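Nevard Chopstick Sorting Set
README for the demonstration data

Contents
1. Scope
2. Collection
3. File layout
4. Annotation
5. Known issues
6. Maintenance

1. Scope

The set contains human demonstrations of one kitchen task: picking up chopsticks and skewers from a covered table and standing them in a perforated plastic caddy. Demonstrations were recorded with hand-held grippers, one per hand. No robot arm was present during recording. The data is meant for training and testing two-handed manipulation policies on thin, light objects that roll, cross and hide one another.

The set was prepared by Leandro Maldonado and Iddrisu Quaye for the Nevard project. Aminu Yusuf wrote the conversion scripts.

2. Collection

Recording took place in home kitchens, in daylight, with the furniture left as found. There are 400 episodes from 17 operators. Each operator completed 25 minutes of practice before the first recorded episode. Practice episodes are not included.

Operators were asked to work at a normal pace, to close the fingers fully before lifting, and to keep both tools in use where the layout allowed it. They were free to choose the order of items. A dropped item could be picked up again within the same episode – these retries are kept and flagged.
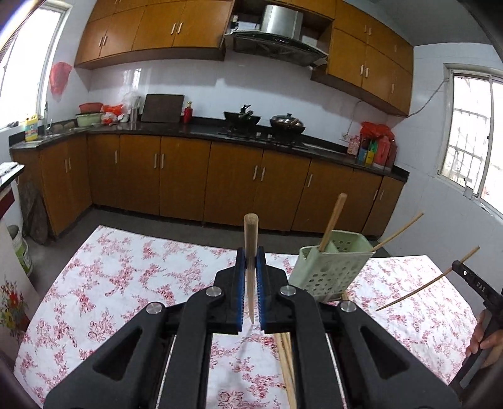

Can the episodes be used to train a policy for a single arm?

Only in part. The episodes with the flag one_hand set to true can be used as they are. In the rest, the two hands often act at the same time, and dropping one stream leaves objects moving with no visible cause.

3. File layout

Each episode is a folder with a zero-padded index. It holds:

left.mp4 and right.mp4 – video from the two tools
pose.csv – position and orientation of each tool, in meters and quaternions
width.csv – finger opening of each tool, in millimeters
meta.json – operator code, kitchen code, flags, split

Timestamps are in seconds from the start of the episode and share one clock. Poses are given relative to the first pose of the left tool. Users who need a table frame must estimate it themselves.

The split is by kitchen, so no kitchen appears in both training and test data.

4. Annotation

Grasp and release times were first proposed from the finger opening signal and then corrected by hand by Greer MacKinnon. With objects this thin, the fingers are nearly shut when they hold one, and a threshold on width alone gives many false grasps. The corrected times are in meta.json under events.

Item type is labeled as chopstick or skewer. Individual items have no identity across episodes.

5. Known issues

Pose tracking can drift on patterned tablecloths that shift during the episode. Affected segments are marked cloth_moved. Bright windows cause exposure changes when a tool turns toward them; no correction was applied.

In 4 episodes the right tool stream starts late. The missing rows are filled with NaN and should be masked, not interpolated.

Contact force was not measured.

6. Maintenance

Version 1.1, released in March, fixed a sign error in the right tool quaternions. Models trained on 1.0 should be retrained. Report errors to Keith Cosgrove with the episode index and the version number.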